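Girnenbridge Chairs and Rooms, data card

Version 4. Maintained by Eylül Tekin. Last edited 13 December 2019.

What is in here

A collection of pictures of office chairs and the rooms they live in: the chair, the desk it has been pushed under or has escaped from, the whiteboard, the ceiling lights, whatever is on the floor. There are 1,198 pictures of 604 chairs. The arithmetic does not come out evenly and was never going to. A few chairs have one picture, and one chair in the Skinard building has far more than it deserves.

The collection began as a furniture inventory for the move to the Girnenbridge site. The inventory was a spreadsheet with a column called "chair type" in which people had typed "chair". Pictures seemed like an improvement.

Folders

skinard/ - the old building, mostly meeting rooms
karabulut/ - the workshop and its mezzanine
stimex/ - chairs bought second-hand from Stimex before the move, many already missing an armrest
unsorted/ - see Known problems

Each folder has a labels.csv with one row per picture. The columns are file, room, back, base, arms, color, condition and notes. Please read notes before you filter on anything else. It is where the truth was put when it did not fit in a column.

How the labels work

"Back" takes mesh, fabric, hard or unknown. A back made of mesh panels set into a plastic frame is mesh, however much frame there is. We argued over this for most of February and I would rather not reopen it.

"Base" takes star, sled, legs or hidden. If a desk is in the way and you can only guess, the label is hidden, even when every other chair in the room has the same base and you would bet your lunch on it.
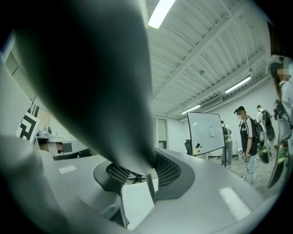 "Color" is the color of the frame, with the seat and back going into notes. Gray is one label. Early versions had pale gray, mid gray, dark gray and "gray (warm)", and two labelers agreed on them about as often as two strangers agree on a thermostat. Those labels were merged in version 3, and the old values survive in labels_old.csv for anyone who misses them.

"Condition" runs from 1 to 4. A 4 is a chair you would choose. A 1 is a chair you would give to a visitor.

Rooms and people

Rooms were in use when the pictures were taken, so there are people in plenty of them, standing or sitting. People are not labeled. Whiteboards are tagged only as present or absent, and nothing written on one has been transcribed. If you would like a picture of yourself removed, send me the file name and it goes in the next version.

Known problems

- The unsorted folder holds 60 pictures with no room name. Some are plainly Karabulut. Plainly is not a room number, so they stay.
- Chairs roll. The same chair may turn up under two rooms with two IDs. I have fixed the ones I recognized.
- Wheels are badly covered. Do not use this to learn anything about casters.
- Stools were left out at first, then let in, then left out again. Three got away and are marked "stool, sorry" in notes.

Use

Free for anything you like, including deciding what to throw away. Corrections are welcome as edited rows from labels.csv. Please do not send a whole new spreadsheet - I have one, and it says "chair".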